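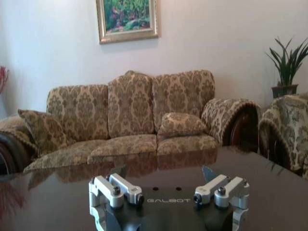

그림 1. 꽃무늬 다마스크 천을 씌운 3인용 소파

검색어를 입력하세요 검색
최종 업데이트: 10월

# Mistirov 직물 무늬 용어집

가구용 직물의 무늬 이름을 한국어, 스페인어, 영어로 맞춰 놓은 텍스트 데이터입니다. 판매 목록과 수선 기록에서 같은 무늬가 서로 다른 이름으로 적히는 문제를 정리하려고 만들었습니다. 이미지 파일은 배포본에 없습니다.

## 구성

- `terms.csv`: 표제어 1,149개. 열은 `id`, `ko`, `es`, `en`, `group`, `note`
- `usage.csv`: 용례 1,832건. `term_id`로 표제어와 연결
- `groups.csv`: 무늬 분류 36개

인코딩은 모두 UTF-8이고 구분자는 쉼표입니다. `note` 안에 쉼표가 있으면 큰따옴표로 묶었습니다. 빈칸은 대응어를 찾지 못했다는 뜻이며, 임의로 번역해 채우지 않았습니다.

## 출처

용례는 Dratach 직물 상점의 옛 판매 목록과 Arriaga 수선소의 작업 기록에서 옮겼습니다. 스페인어 표제어는 Refugio Rosales가, 분류 체계는 Higinio Gallegos가 맡았습니다. 원문의 철자 오류는 `usage.csv`에 그대로 두고 표제어만 고쳤습니다.

## 표기 원칙

'다마스크'는 직조 방식의 이름이지만 판매 목록에서는 큰 꽃무늬 전반을 가리키는 말로도 쓰입니다. 두 뜻은 `id`를 나누어 실었습니다. '메달리온'과 '원형 꽃무늬'도 합치지 않았고, 관련 항목 번호를 `note`에 적었습니다. 색 이름은 표제어에 넣지 않습니다.

## 알려진 문제

- 용례 80건은 `term_id`가 비어 있습니다. 손글씨 판독이 끝나지 않은 항목입니다.
- 줄무늬 분류는 한국어 대응어가 고르지 않습니다. '스트라이프'와 '줄무늬'가 섞여 있습니다.
- 자수 무늬는 이번 판에서 제외했습니다.

## 사용과 수정

비상업적 목적이면 출처를 밝히고 쓸 수 있습니다. 수정 제안은 Laltix 저장소의 이슈로 올려 주세요. 제목에 항목의 `id`를 적고, 본문에는 근거가 되는 용례를 하나 이상 붙여야 합니다. 접수된 제안은 수요일에 검토합니다.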